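# Washing a bed cover at home

Most cotton and cotton-blend bed covers can go through a home washer. The usual problems are a drum that is too small, too much detergent, and a short drying time. The steps below are for a double or queen cover with no down filling.

## Before you start

Read the care label first. If it says dry clean only, stop there. Then look over the seams and hem and sew up any loose stitching, as a small gap gets bigger in the wash.

Test dark or bright colors for bleeding. Wet a white cloth, press it on a corner for a minute, and check for dye. If color comes off, wash the cover alone in cold water.

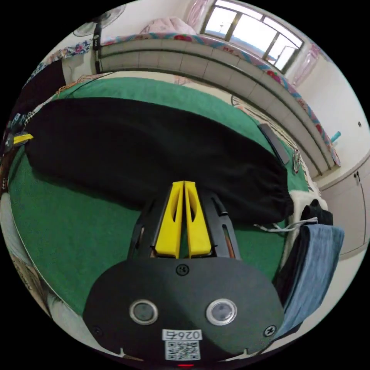

**Arklow, 9th June**

Updated with new detergent amounts after a note from Trinidad Manzano, who washes covers for a guest house with 14 rooms. She uses half of what the bottle says and gets a better rinse. I tried it on two loads and have changed step 3 to match.

## Washing

1. Shake the cover outdoors to get rid of dust and hair.
2. Treat stains with a little dish soap and cool water. Leave it for 23 minutes if you can, then blot.
3. Put in half the normal dose of liquid detergent. Powder can leave marks in the folds.
4. Load the cover loosely in a ring around the drum. You should be able to fit your hand between the fabric and the top. If you can't, go to a laundromat and use one of the big front loaders.
5. Run a gentle cycle with cool water and a second rinse.

Skip fabric softener. It builds up on cotton and makes it hold less water in the next wash.

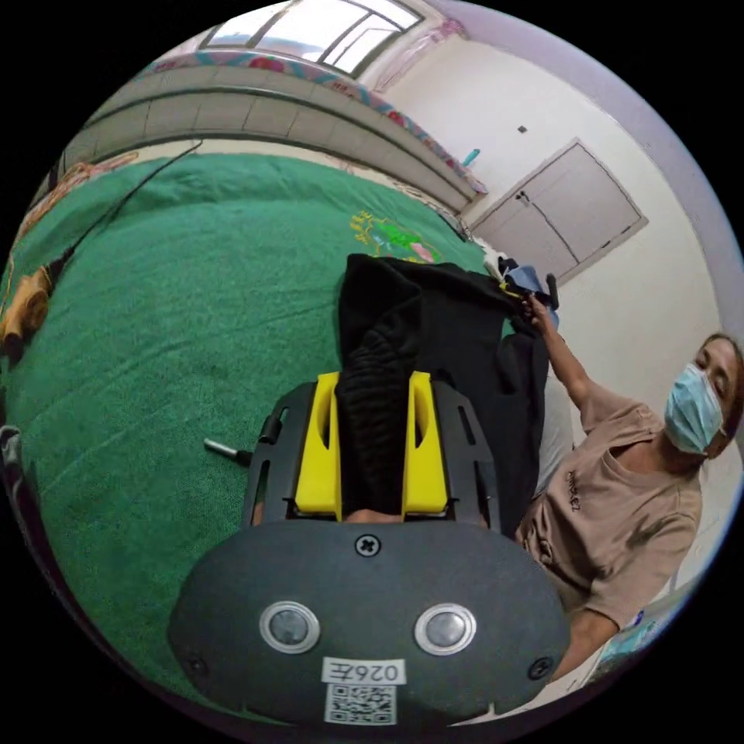 If the spin stops early or the machine starts to bang, pause it and spread the cover out again by hand. A heavy wet cover tends to bunch on one side.

## Drying

Use low heat and take the cover out every half hour to refold it the other way. Expect 3 rounds for a medium weight. On a line, hang it over two parallel cords so air gets between the layers, and keep colored fabric out of direct sun.

Feel the hems and any quilted parts before you put it away. They dry last. Store it folded on an open shelf or in a cotton bag. Wash it again every two months, or monthly if pets sleep on the bed.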